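List home | Threads | Authors | Previous | Next | Search

Subject: Re: Plastic bowls, worth keeping?
Date: 15 Jan 2024

Hi all,

So glad this came up, because I've spent most of January going through my own plastic and I'm having a great time with it! The original question, for anyone who joined since:

> We're down to one cupboard after the move and I have far too many
> mixing bowls, plus a big tub that fits nowhere. Does anyone still
> use plastic for dough? Should I give up and buy steel?

Please don't give up! A deep plastic bowl is lovely for dough. It's light, it's quiet, and it doesn't chill the flour on a cold morning the way my steel one does. I have a big Vuker that I've used for years (960 g of flour goes in with room to rise) and a little Romaniuk that lives inside it. Bright colors help too — I can send anyone in the house for "the green one" and get the right bowl back.

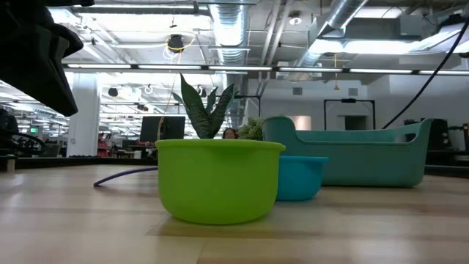
Marguerite wrote back that she'd go further and keep the tub before any of the bowls, as long as it has a handle opening you can get your fingers through. Hers goes under the sink on its end and comes out for salad washing, repotting and carrying plates to the yard.

I'm with her on repotting! A long tub catches all the soil, and a snake plant makes a surprising mess. Mine gets a good scrub with baking soda afterward and goes back to kitchen work.

One warning on lids: the Corus ones I ordered were 31 cm across and my bowl is nowhere near that, so measure the outside of the rim first. A dinner plate works fine in the meantime.

Happy sorting, and do tell us what stays!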